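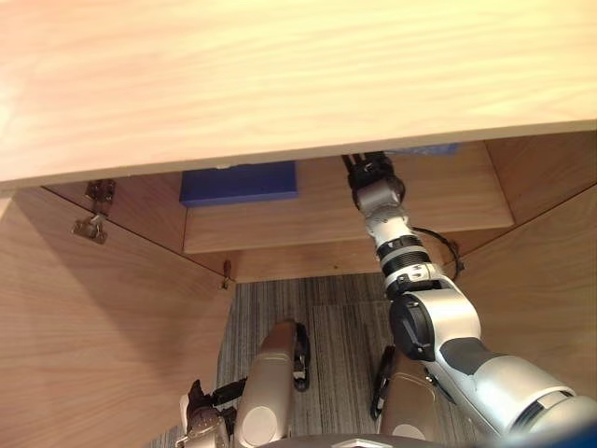

Mueble de pruebas visto desde la cámara de cabeza. Brazo derecho debajo del borde del tablero, caja azul a la izquierda del estante.

Cuaderno de taller, miércoles 1 de febrero de 2023
Proyecto Lemuton, alcance bajo tablero
Anota: Domenica Camenzind

Seguimos con el problema del borde. Con el tablero encima, la cámara de cabeza ve muy poco del fondo del estante. La caja de la izquierda se distingue bien aunque la tapa quede en parte escondida. Del otro objeto azul, el de la derecha, solo asoma una tira fina y con eso el detector no saca ninguna pose útil. A veces lo junta con la caja y da un único bulto enorme.

Trabajo de hoy con Oldřich. Primero recalibramos la muñeca derecha, que desde el cambio de correa daba un error de 5 mm en horizontal. Repetimos la rutina con la plantilla impresa y quedó en 3 mm. No es lo que queríamos, pero para una caja de ese tamaño sirve. Para piezas pequeñas habrá que volver a mirarlo.

Luego, la aproximación. La trayectoria antigua bajaba desde arriba y luego entraba recta, y con este mueble no hay sitio: el codo se va contra el panel derecho. Oldřich escribió una variante que entra desde abajo, con los dedos apuntando hacia arriba y el antebrazo subiendo en diagonal. En simulación pasa. En el mueble real hicimos 14 entradas en vacío, a velocidad reducida y con la seta de emergencia en la mano. En 3 saltó el límite de par antes de llegar al estante. Las tres fueron con el robot demasiado cerca del mueble, así que he puesto una distancia mínima de 600 mm entre la base y el canto delantero del tablero. Falta comprobar que con esa distancia siga llegando al fondo.

El cable de la muñeca. Hace un bucle hacia el lado derecho y el planificador no sabe que existe. Gualtiero propone pasarlo por dentro de una funda pegada al antebrazo. Yo preferiría acortarlo, pero entonces el último giro de la muñeca se queda sin margen. De momento he añadido al modelo de colisión un cilindro más gordo en esa zona. Es una chapuza, quita recorrido útil, y lo dejo apuntado para que no se quede así hasta agosto.

La bisagra de la esquina superior izquierda tampoco está en el modelo. El brazo izquierdo no entra todavía en la cavidad, así que no urge, pero antes de probar con las dos manos hay que medirla y meterla. Lo mismo con el herraje oscuro que sobresale más abajo, junto al panel del fondo. Concetta tiene el calibre bueno en su banco.

Percepción. Probé a bajar el umbral de área mínima para que la tira azul contara como objeto aparte. Sale como objeto, sí, pero con la posición bailando de una lectura a otra. Subirlo otra vez y dejar que la segunda pieza se ignore hasta haber movido la primera me parece más limpio. Oldřich no está de acuerdo, quiere inclinar el torso y mirar desde más abajo. Se puede hacer, aunque cambia el equilibrio y habría que rehacer los límites de cadera. Mañana lo prueba él en simulación.

La moqueta a rayas sigue metiendo ruido en la odometría visual. Enmascaré el suelo por debajo de la altura del panel y mejora. El archivo de la máscara está en la carpeta compartida, subcarpeta Stiston, con el resto de la configuración del mueble.

Pendiente:
Medir bisagra y herraje, pasar cotas al modelo (Domenica)
Probar torso inclinado en simulación (Oldřich)
Funda para el cable, ver qué diámetro hay en el cajón de electricidad (Gualtiero)
Repetir entradas con la distancia nueva, luego cierre de pinza sobre la caja
Preguntar a Helmut si podemos dejar el mueble montado donde está hasta la semana que viene

Batería guardada en el cargador, robot apagado y colgado del pórtico. La llave del armario la tiene Helmut.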